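3.2 Basket sorting at the counter

Items for the sorting task came from the Isora play-food set plus some plush pieces, picked for spread in size and surface. Figure 2 has one of the mixed layouts.

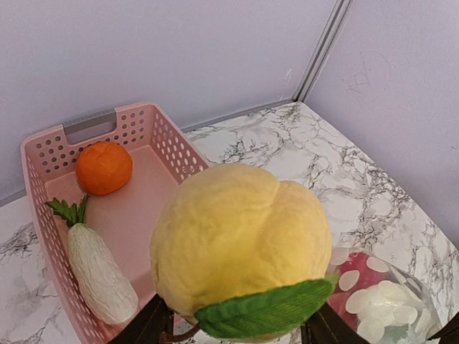 Figure 2. Tangerine and white bumpy vegetable in the pink basket, with the large yellow plush fruit.

Each layout used 5 items and one basket with perforated walls. Basket angle not fixed — people turn them at home, so we left it free. Hard pieces and plush pieces were mixed on purpose. In the Ullden pilot, all-plush layouts were to easy to tell apart by outline alone.

Size is not realistic in this set. The yellow plush fruit is far larger than the tangerine, and raters in the Chauke group tended to name it last. Naming was free-form; "lemon" and "quince" both accepted. Same for the white vegetable, logged as "bitter melon" or "daikon" depending on rater. Leaves hanging over the rim counted as inside.

In total 607 layouts, over 40 of them dropped for missing labels. Time limit was 60 seconds per layout. Dropped layouts are listed seperately in Appendix B.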